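**Can I bring my own things to a Flinwood mending evening?**

Please do! Most people turn up with a lamp, a toaster or a much-loved radio, and we're happy to have a look at nearly anything that fits through the door (the bench takes up to 19 kilos, so leave the mangle at home).

**Do I need tools?**

No, we keep plenty out on the tables, from little screwdrivers up, and you're welcome to borrow whatever you need.

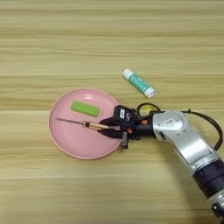 Saturnino Garrido wrote in to ask whether he could come without anything broken, just for the company, and of course the answer is yes, the kettle goes on at 10 and there's usually cake.

**Where do I park?**

Behind the Villus bakery, then it's a 400 metre walk up Ernanmont Lane.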